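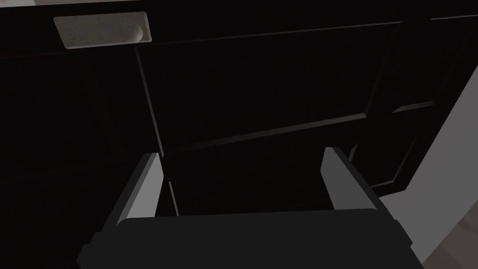 Dark shaker-style cabinet front with recessed panels.

Lillora Supper Market: Frequently Asked Questions

Updated for the December market. Please read before emailing, we're a small team and the inbox is a mess right now.

When and where?
Skanano Hall, same as last time. Doors 5 pm, last food orders 9:30, everyone out by 10. The main entrance is on the parking lot side. The street doors stay locked all night.

Do I need a ticket?
Yes. Everyone over 7 needs one. Kids 7 and under get in free with a ticketed adult. We're selling 1,000 tickets for the night and when they're gone they're gone, no list at the door.

Does my ticket include food?
No. Ticket gets you in, plus the demos and the music. Food and drink are paid for at each stall. Most plates are small so you can try a few places. Bigger plates at Cillo and one or two others.

Can I pay cash?
At some stalls. Cillo and Yau are card only. There's no ATM in the hall and the closest one is a gas station you don't want to walk to in the cold. Bring a card.

Who's cooking?
Full list goes up the week of the market. Confirmed so far: Cillo (wood oven flatbreads, braised greens, the lamb if they can get it), Yau (dumplings, cold noodles, a chili oil you can buy by the jar) and Shu-fen Tsao, who is doing her beef noodle soup and also teaching a class, see below. More to come. Menus change, please don't hold us to the lamb.

What's the class with Shu-fen Tsao?
Hand-pulled noodles, hands on, in the side kitchen. Two sessions, 5:45 and 7:15. Separate ticket, add it at checkout. Aprons and ingredients included. Wear sleeves you can roll up. You eat what you make. If both sessions show as sold out check back on Tuesday, thats when we release any returned spots.

Can kids take the class?
12 and up, with an adult who also has a class ticket. Younger kids can watch the open demos on the main floor, no sign-up.

Vegetarian, vegan, gluten free?
Vegetarian: every stall has at least one dish. Vegan: most. Gluten free: fewer, and there's a lot of flour in the air near the noodle class, so if you have celiac disease please be careful. Each stall has an allergen sheet. Ask for it before you order.

Nut allergies?
We can't promise a nut-free hall. Several vendors cook with peanuts and sesame.

Is there seating?
Long shared tables, first come. No reserved seats, including for big groups, sorry. Standing tables by the bar. If you need a seat for mobility reasons email us and we'll hold one.

Is it accessible?
Ramp at the parking lot entrance, accessible restrooms on the main floor. The side kitchen has one low step, we put a ramp down if you tell us ahead. Service dogs welcome. Other dogs no.

Parking?
Free lot next to the hall, fills up by 6. The 502 bus stops out front and runs until after we close. Please don't park at the dentist, they tow.

Can I bring my own wine?
No. The bar has wine, beer, cider and a hot spiced apple thing without alcohol. Bring ID, everyone gets asked.

Can I take leftovers home?
Sure. Stalls have boxes, or bring your own container.

Refunds?
Full refund up to 7 days before. After that you can transfer your ticket to somebody else, just change the name in your order. Class tickets are the same deal. If we cancel, everybody gets thier money back automatically, no need to write in.

What if it snows?
We're indoors and we'll run unless the roads close. Any change goes at the top of this page by 2 pm on the day.

I want a stall. How?
December is full. Spring applications open after the holidays. Send a sample menu, your power needs and a copy of your food permit. No permit, no stall.

Lost something last time?
Email us with what it is and what it looks like. We have a box of scarves and a single very nice glove.

Still stuck?
Use the contact form. We answer in a day or 2, slower on market week.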